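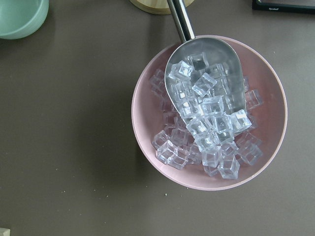

Scoop and cubes in the pink bowl, as seen from the wrist.

1/ A thread on showing a two-armed robot how to do small kitchen jobs by remote control. I drive the arms for the Dusum project, at the Drandlow site. People ask what the day is like, so I'm writing it down.

2/ You hold a pair of handles, one for each arm. Move the handle and the arm follows. Squeeze and the gripper closes. The robot records the cameras and the joint positions while you do the job, and later a model is trained on the recordings.

3/ Scooping is the job I get asked to demonstrate most. It looks easy. The scoop has a long round metal handle, and a round handle can roll in the grip. If you take hold of it slightly off centre the head tips as you lift and the cubes slide out over the lip.

4/ What works for me: close on the handle slowly, lift it very slightly, look at the head in the wrist view, then carry on. If the head has turned I put it down and take hold again. I leave that in the recording. The model needs to see someone put it right.

5/ Clear cubes are hard on the cameras. They pick up the pink of the bowl at the bottom of the pile and go nearly white where the light catches them. I judge by the rim of the bowl and the edge of the scoop, and hardly look at the cubes themselves.

6/ Figures for January, as several of you wanted them. We recorded 460 runs and kept 367. Most of what we threw out was my hands going too fast. Another 29 went because the task label didn't match what had been done, which was a typing problem and should have been caught at the desk.

7/ Speed is the thing new drivers get wrong. They want to finish. A slow run with no pauses is better than a quick one with a long stop in the middle while you work out where the other arm has got to.

8/ Pauses matter more than I expected. If you stop over the bowl to think, the robot can learn to stop over the bowl. So I plan the whole run before I press record, and say the steps out loud: reach, grip, lift, over, tip, back.

9/ On crumbs. You get them as soon as there's bread involved, and they end up well away from the tray. I wipe down between tasks and leave them between runs of the same task. Heffernan, the labelling tool we use, has a tick box for a dirty table. Please tick it. I forget as well.

10/ Cloths are worse than bowls. A bowl keeps its shape if you nudge it. A folded cloth has layers, and the fingers will take one layer or two depending on how far down you go. Come in at a corner and low, and check what you've picked up before you pull.

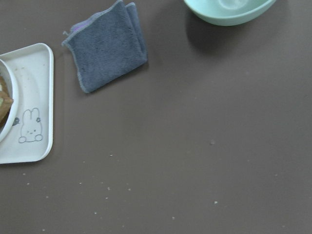

11/ Wrist cameras. You'd think the driver would watch the wrist view all the time. I use it for the last bit of a reach and the fixed view for everything else. From the wrist you can have half a bowl at the edge and a lot of bare table, and no idea how far the arm has to travel.

12/ Moving the arms by hand, with the motors slack, is the other way to do it. We tried that first. It's good for feel, and you know straight away when you've touched something. But your own arms are all over the pictures, and the arms get heavy by lunch. I went back to the handles after 3 days.

13/ The handles give you no feel at all, so you learn to look for it. A bowl that shifts a little, a cloth that wrinkles. With the Weltum grips, the soft ones, you can also see the pads bend. I miss them when they're off for cleaning.

14/ Last one for now. The fixed view, for those who asked how full the table can get.

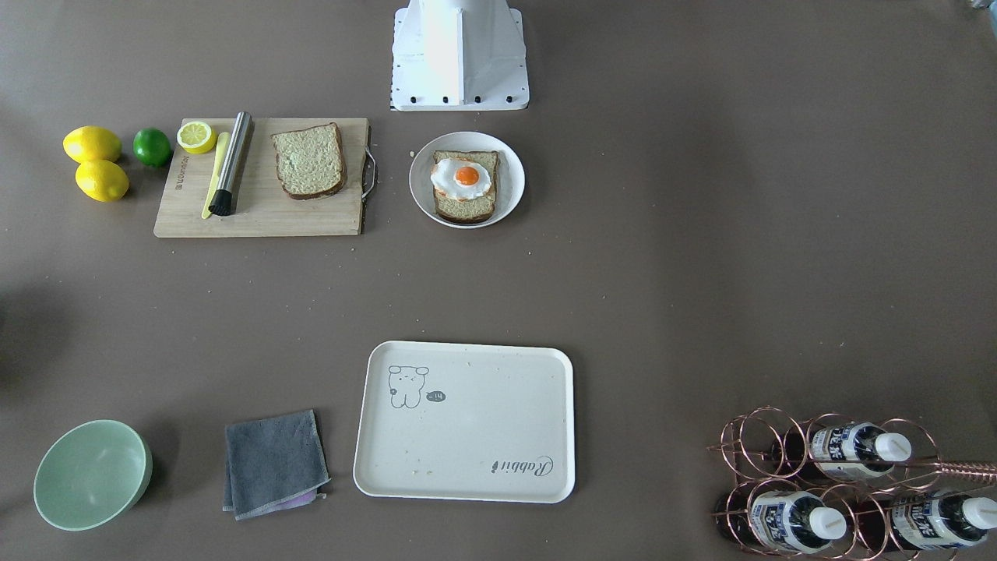 Thread last edited 6 Jul 2023

15/ Added later, answering replies. Yes, it's a lot on one table. Lemons and a lime, the board with the muddler on it, a fried egg on toast by the foot of the arm, bottles in the copper rack. A model that has only ever met one bowl on a clean top does badly when you put a tray next to it.

16/ No, I don't put things back in exactly the same spot between runs. They should move a bit each time. A hand's width is plenty.

17/ Someone asked about the toast. Go in under the plate edge with one arm and steady with the other, and leave the toast alone. My plate runs are still the weakest of the lot. I'll post again when they're better.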